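Service Robotics, Unit 6: Reading a Vendor's Simulator Package

The product this week is Stunenach, a kitchen simulator sold by Skuvix by the seat. The department has 27 seats. There are more of you than that, so share.

What the brochure promises
573 household objects, a two-armed robot on a mobile base, and "effortless transfer to the real home." Circle the word effortless. We will come back to it in October, when you have tried it.

What you get
The default kitchen, Gellilcombe, loads with the robot already at the counter. You view it from the robot's own body, and the view tilts when the body does. Students prone to seasickness may prefer the fixed camera (View menu, third entry, spelled "Fixd"). 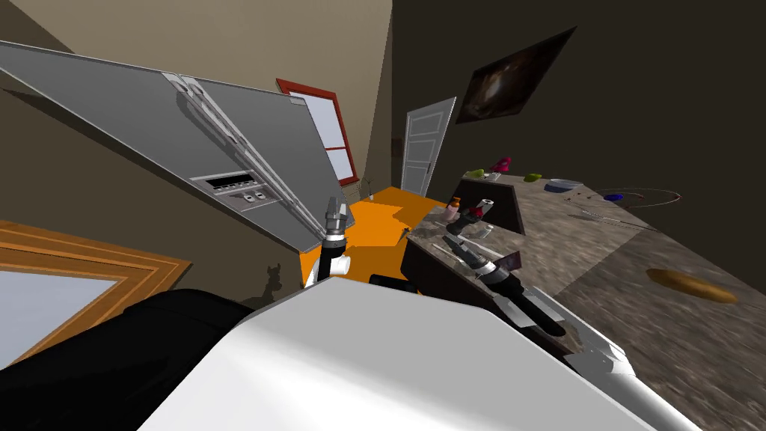 Points to check in the lab
1. Clutter. Bread, a bowl and a bottle with an orange cap share the stone counter with the right arm. Plan a reach to the bottle that leaves the bread alone.
2. Idle arm. Your planner must account for the left arm too, even when it has no job. Le Roux, the rival package, freezes it and calls this a feature.
3. Doors. The refrigerator has two long bar handles side by side. Write down which one your gripper is told to use before you run anything.
4. Logs. Run 741 in the shared folder is the vendor's demo. Read the settings file before admiring it.

Hand in one page. The license agreement is 3934 words and does not count as your reading.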